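Site Visit Report: Kiltbridge Open Day
Korkor Ofori and Akua Fiadzo
January 10, 2026

2. Simulation demonstration

The second session covered two-arm handling in simulation. Sena Ackah ran the software from a desk at the front and took requests between runs. Each episode is capped at 400 control steps, and objects are placed at new positions on the countertop at every reset.
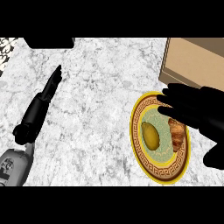 Figure 3. Simulated countertop task: hand over the croissant, gripper at left.

The two arms carry different end effectors – a narrow gripper on one and a multi-fingered hand on the other. We asked how contact is modeled for curved items such as the lemon. Ackah said friction values are set per object and then varied between episodes. About 2000 episodes had been logged since November.

We did not get access to the log files. Orla Lenihan has agreed to send a sample, and our own timing comparison in Section 4 will use it.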